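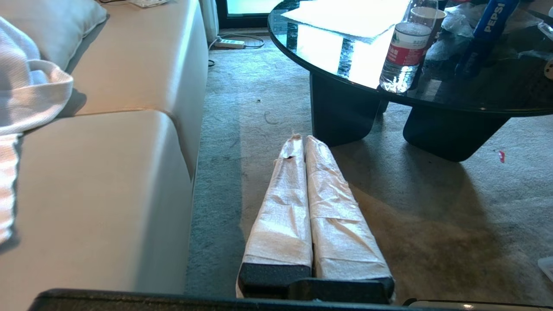
Figure 1. Sofa, carpet and coffee table in a shared living room.

How students share a living room: a small study in Ekeck

Project report, second-year course in Housing and Everyday Life
Group members: Elif Naz Özkan, Mathis Gaillard, Erhan Çetinkaya
Supervisor: Eimear Mulcahy

1. Background

In Ekeck many students rent a room in a flat with people they did not know before. The contract usually describes the private room very exactly, but for the living room it only says "common use". We wanted to learn what common use means in daily life. Our question was: who uses the living room, at what hours, and what rules do the tenants make by themselves?

The earlier report by Ertuğrul Sönmez, written for the same course, looked at kitchens in the Vekbridge buildings. He found that kitchens get written rules very early, often in the first month. We expected the same for living rooms.

2. Method

We contacted 12 shared flats and asked all tenants to fill in a short questionnaire. In total 57 persons answered. After that we made longer interviews in 5 of the flats, each with at least two tenants present. The interviews took up to an hour and were done in the evening, when most people are at home. We took notes by hand and compared them on the next day.

One flat left the study in August, after the interviews, when the tenants moved out. We kept their answers with their permission.

3. Results

Most tenants use the living room after 8 p.m. In the daytime it is often quiet, also on days without lectures. The sofa is the place for calls with the family and for reading. The table is used for eating more than we expected, even in flats with a big kitchen.

Written rules were rare. Only 2 flats had a list on the wall, and both lists were mostly about noise. In the other flats the rules were spoken, and the tenants did not always agree what the rules were. The most common subject of conflict was small things left on the table – cups, bottles, post. Several tenants said that they do not want to throw away something of another person, so it stays. 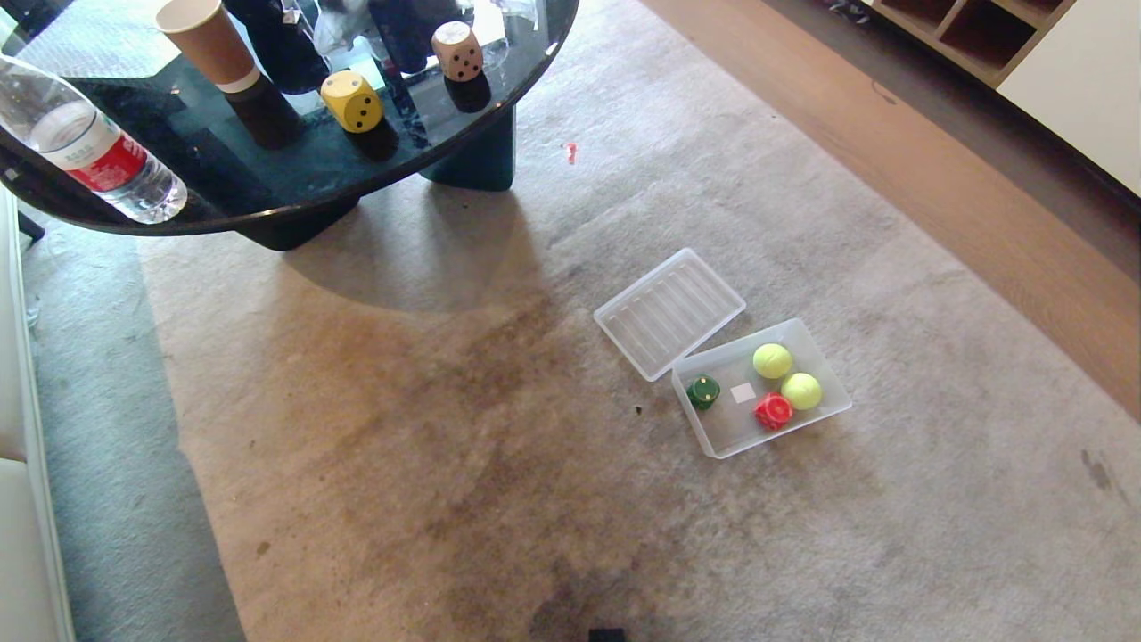 4. Discussion

Our expectation was wrong. We think a kitchen forces people to agree because everyone must cook, but a living room can be avoided. A tenant who is annoyed goes back to his or her room and closes the door. This makes the conflict less visible for the others – and also for us.

A weak point of our study is that quiet tenants spoke little in the interviews. Separate interviews would be better next time.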